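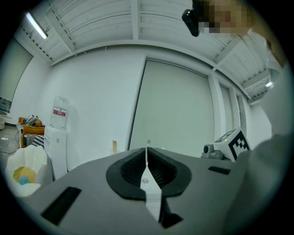
A white gripper finger and a marker cube. Photo: Masaru Noguchi

Let the children be bored at camp

By Masaru Noguchi
November
Print | E-mail
4 comments

Already the brochures for next summer are coming to our mailbox. My daughter is seven, and I have read them all at the kitchen table with a pencil. What worries me is the schedule. At Drutley Day Camp the children change activity every 40 minutes, from nine in the morning until pickup. There is archery, then clay, then a nature walk, then something called team energy. Lunch is also an activity, with songs.

I understand why the camps do this. Parents pay 600 dollars for one week, and we want to see what we paid for. A page full of small colored boxes looks like good value. An afternoon where it is written only "free time by the creek" looks like the staff is resting.

But I remember my own summers at my uncle's farm. He gave me a bucket and told me to come back for supper. The first two days I complained. On the third day I began to build a dam in the ditch, and I worked on it until my parents came to take me home. It was a bad dam. I can still draw it for you.

Last July my daughter went to Davden, a smaller camp near the reservoir. They keep two hours after lunch without any plan. A counselor sits under the trees and watches, and the children must stay where she can see them. My daughter told me that it was the worst part of the day. By the end of the week she and 5 other girls had a shop that sold pine cones, with prices, and a quarrel about the prices. She has spoken of this shop many times. Of the archery she has said nothing.

Some parents will say that a child with empty hours gets into trouble. Sometimes it is true, and for this reason I would pay for more counselors before I would pay for more activities. Other parents work long days and feel guilty, and they want the camp to fill the summer well. I am one of them.

Still, I would ask the camp directors to erase two boxes from the afternoon and leave them white. I will send my check anyway.

Share (5) | E-mail this article | Print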